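家务与车间杂务：机器能否胜任，仍须以工作本身为准

本刊评论

近两年来，关于双臂机器人进入家庭和小型车间的讨论明显增多。各类展示活动中，机器叠毛巾、拆包装、递工具的画面已不鲜见，一些采购单位也开始在年度预算中为此类设备预留科目。本刊认为，在作出采购或部署决定之前，有必要对一个基本问题作出审慎回答：就目前的技术水平而言，机器究竟能够承担多少日常杂务，以及应当依据什么来判断。

本文的结论可以先行说明。在物品固定、位置固定、光线固定的条件下，机器已能完成相当一部分单项动作；在物品柔软、易变形、易破损，或者需要两只手交替配合的条件下，机器的表现仍不足以支撑无人看管的日常使用。家庭和多数小型车间的杂务，恰恰大量属于后一类。因此，现阶段宜以有人在场的辅助作业为限，不宜以替代岗位为目标编制方案。

一、“杂务”并非简单劳动

在管理文件中，杂务通常被归入技能要求最低的一档。清理台面、拆开来料包装、折叠抹布、剪断扎带、归还工具，这些工作不需要持证上岗，新入职人员半天即可熟悉。由此产生一种推论：既然人学得快，机器也应当学得快。

这一推论并不成立。人之所以学得快，是由于在成年之前已经积累了多年与各种材料打交道的经验。一名工人从未见过某种塑料袋，也能在拿起的瞬间知道它会滑、会皱、会发出声响，并随即调整手指的力度。这些经验从未写入任何作业指导书，编写者默认每个人都具备。机器没有这一默认基础，指导书中省略的部分，对机器而言就是全部的难点。

以折叠毛巾为例。一份常见的作业要求只有一句话：“对折两次，边缘对齐。”执行这句话需要先辨认哪里是边、哪里是褶，需要在布料堆成一团时找到可供抓取的角，需要在提起之后判断另一侧是否仍压在下面。布料每次落下的形状都不相同，前一次成功的动作在下一次未必适用。毛巾的灰度与台面接近时，辨认边缘又多一层困难。

拆包装的情形与此类似。光滑的薄膜包装会反光，反光处往往被误认为破口或边线；薄膜被捏住后会起皱，原先测得的轮廓随即失效。用力不足则滑脱，用力过度则内容物受损。人通过指尖的触感不断修正，而目前多数机器手的触觉反馈仍然有限，主要依赖视觉，恰恰在手指遮住物品的时候，视觉提供的信息最少。

二、测试台上的做法值得肯定，但应当读懂其含义

克洛霍尔姆（Clokholm）试验室自今年一月起，对双臂设备开展日用物品操作测试。试验室的场地布置较为朴素，台面与背景均为黑色，以减少视觉干扰。所用物品取自普通家庭和车间，硬的、软的、易破的、反光的混合摆放，并不刻意挑选便于抓取的种类。试验室内部将这一阶段的工作称为“桌面杂务”。

本刊认为，这种选物方式较之以往单一的积木或方盒测试，更接近实际工作。剪刀有刃，杯子会倒，毛巾没有固定形状，气球稍有不慎即告破裂。把它们放在同一张桌上，等于要求设备在同一次作业中多次改变用力方式，并且时刻顾及旁边的东西。

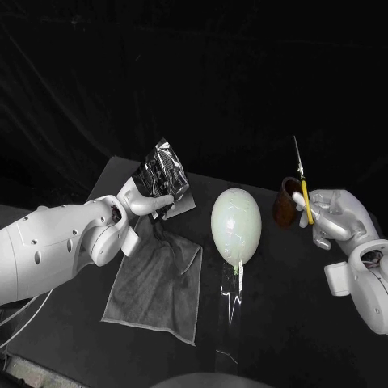 在征求意见期间，赫尔米·塞帕莱（Helmi Seppälä）来函表示，这样的桌面仍然过于客气。塞帕莱认为，真正的厨房台面上有水渍、面包屑和昨天没有收走的账单，光线随着时间变化，还会有孩子伸手过来；若测试始终在深色背景前进行，得出的成功率只能说明设备适应了深色背景。来函同时指出，机器拿得起剪刀并不等于应当让它拿着剪刀，何种工具可以交给机器，需要在测试之前先行规定，不能等到成绩理想之后再作补充。

本刊同意来函的第二点，对第一点则持部分保留。受控环境的价值在于能够分清失败的原因。如果一开始便在杂乱的厨房中测试，设备失败之后，很难判断究竟是光线所致、布料所致，还是规划程序本身有缺陷。先在简化条件下取得稳定结果，再逐项加入干扰，是工程上通行的次序。问题在于，简化条件下的结果经常被直接引用到采购材料之中，而后续逐项加入干扰的部分迟迟没有公布。对此，供应方和引用方均负有责任。

从左手持软包装、右手持剪刀的配置来看，还可以引出另一项考虑。机器两手各有所持，而桌上尚有气球、毛巾、杯子等物，任何一侧手臂的移动都须为另一侧及桌面物品留出余地。对人而言，这种避让几乎不占用注意力。对机器而言，两臂的路径需要统一计算，而手中物品也应计入手臂的外形：剪刀的尖端比手指更长，柔软包装的边角还会随动作摆动。若程序只计算手臂而忽略所持之物，风险便由此产生。

三、成功率的表述方式需要规范

本刊查阅了三家供应单位向潜在客户提供的材料。弗莱代蒂（Fledetti）的材料列明，在一项抹布折叠测试中共执行371次，并附有每次的起始状态分类。这一做法较为规范，读者可以看到，当抹布平铺时成绩较好，揉成团时成绩明显下降，两者之间的差距正是购买方最应了解的内容。

普伦贝里（Plunberg）的材料则只给出一个总的百分比，未说明测试次数，亦未说明失败之后是否由人员重新摆放物品。后一点尤为关键。若每次失败后均由操作员将物品恢复原位，则该百分比反映的是单次尝试的成绩，不能理解为连续作业的能力。一项由五个步骤组成的杂务，即使每一步都有九成把握，全部完成的可能性也只有六成左右。家庭用户不会为此守在旁边逐步复位，车间班组同样不会。

中（Zhong）的材料在形式上最为详尽，累计记录2,002次操作，但其中多数为抓取硬质容器，涉及软包装的部分仅占很小一部分。将不同难度的动作合并计算，容易使总成绩趋于好看。本刊无意断定该单位有意为之，但建议今后凡涉及家务或车间杂务的成绩，均按硬质、软质、薄膜、带刃、易破五类分别列出，不再提供合并数字。

此外，失败的后果应当与失败的次数同等对待。毛巾折歪，重新折叠即可；杯子碰倒，视内容物而定；剪刀脱手，则属于安全事件。三者在同一张表中各记一次失败，从统计上看并无差别，从管理上看则完全不同。现行多数测试表格没有“后果”一栏，这一栏应当补上。

四、家庭与车间应当分别讨论

讨论中经常将家庭和车间并提，理由是所涉动作相近。动作确实相近，条件却有很大差异。

车间可以改造环境。来料可以规定统一包装，工具可以固定挂位，台面可以划线，人员可以经过培训，机器作业时可以设置隔离区。许多看似需要机器具备灵巧手指的工作，经过流程调整后，只需一个普通夹具即可完成。对车间而言，首先应当提出的问题是该项杂务能否取消或合并，其次才是能否由机器承担。有的班组每班用于拆包装的时间达22分钟，经与供料方协商改用可重复使用的周转箱之后，这一环节便不再存在，其效果优于任何一种机械手。

家庭则基本不具备改造环境的条件，也不应当要求住户改造。住户购买设备的目的在于减少劳动，若设备要求住户先将毛巾逐条铺平、将杯子逐个归位、将反光的包装另行收起，则劳动并未减少，仅仅换了一种形式。本刊接触到的一份家庭试用记录显示，试用期为17天，住户在后半段已很少启动设备，记录中填写的原因是“准备时间比自己做还长”。这一评语较任何指标都更有参考价值。

家庭中还有一类更难处理的因素，即物品的意义。同样是一块皱起的灰布，可能是待洗的毛巾，也可能是孩子入睡时必须抱着的物件；同样是一只小杯子，可能随手可弃，也可能是纪念品。人在收拾时依据对家庭的了解作出区分，机器则只能依据外观或事先的登记。要求住户将家中物品逐一登记，既不现实，也涉及隐私，相关规则目前尚不完备。

五、关于人员安排的几点意见

部分单位在编制方案时，将引进设备与减少辅助岗位直接挂钩。本刊认为这一做法缺乏依据。从现有试用情况看，引进初期对人员的需求往往有所增加：需要有人摆放物品，需要有人在设备停顿时判断原因，需要有人记录异常，还需要有人承担设备未能完成的部分。上述工作多由原有辅助人员兼任，却很少体现在工时核定之中。

建议各单位在试用期内将看护设备的时间单独列支，并如实计入成本。如果一台设备每完成一小时的工作需要人员看护四十分钟，则应当明确写出这一比例，由决策者据此判断，而不应将看护时间分摊到其他科目之下。

对于一线人员的意见，应当建立固定的收集渠道。长期从事杂务的人员对材料的了解最为细致，知道哪一种薄膜一捏就破，哪一种抹布洗过之后会变硬，哪一把剪刀的轴已经松动。这些情况在设备选型和测试设计中均有直接用处。现有测试方案大多由设备方拟定，物品清单亦由设备方选择，使用方的经验很少进入其中。

六、现阶段可行的范围

基于上述分析，本刊就现阶段可以尝试和应当暂缓的事项提出如下意见。

可以尝试的，包括在固定工位上取放硬质容器、在有人在场时递送无刃工具、对平铺状态的规则布料进行折叠，以及重复性的分拣归位。上述工作失败后果较轻，易于发现和纠正，也有利于积累数据。

应当暂缓的，包括无人看管条件下使用刀剪等带刃工具、在儿童或老人活动的空间内进行双臂大幅度作业、处理内容物不明的软包装，以及任何涉及热源的厨房操作。暂缓并不意味着停止研究。在隔离的测试台上，以真实的剪刀、真实的薄膜开展试验，仍有其必要，否则相关能力不会自行产生。应当区分的是试验的许可与使用的许可，两者须由不同的程序审批。

在采购合同方面，建议写明设备在使用方现场、使用方物品、使用方光线条件下的验收办法。验收物品由使用方在验收当日提供，不事先告知种类。连续作业中途不得由供应方人员复位，如确需复位，该次作业按未完成计。上述条款可能延长谈判时间，但有助于避免设备交付后长期闲置。

在资料公开方面，建议供应单位在提供成功片段的同时，提供同一批测试中未经挑选的完整记录。观看一台机器如何失败，对于使用者理解其能力边界具有不可替代的作用：是根本没有找到毛巾的边，还是找到之后捏不住；是剪刀拿反了，还是拿对了却不知何时该合拢。不同的失败对应不同的改进方向，也对应不同的等待时间。

本刊注意到，公众对此类设备的期待在展会前后起伏较大。某一段顺利的演示发布之后，常有意见认为家务劳动即将成为历史；某一次失误流传之后，又有意见认为全部投入均属浪费。两种意见都从单次表现出发，而任何单次表现均不足以支持这样的判断。一只机器手能够握住剪刀的手柄，说明在抓握这一环节上已有进展；至于能否在恰当的位置剪开包装，取出内容物，将剪刀放回原处，再把台面擦净，需要另行证明，并且需要在很多张不同的桌子上反复证明。

塞帕莱在来函末尾还提出，各试验室应当交换物品清单，由甲方为乙方选定测试物品，以避免各自训练、各自测试、各自得分。本刊赞成这一建议，并已将其转交克洛霍尔姆试验室研究。试验室答复称，交换清单在技术上没有障碍，首批物品将包括旧毛巾、用过的软包装和不同手柄形状的剪刀，具体安排在各方确认后另行公布。

2021年12月18日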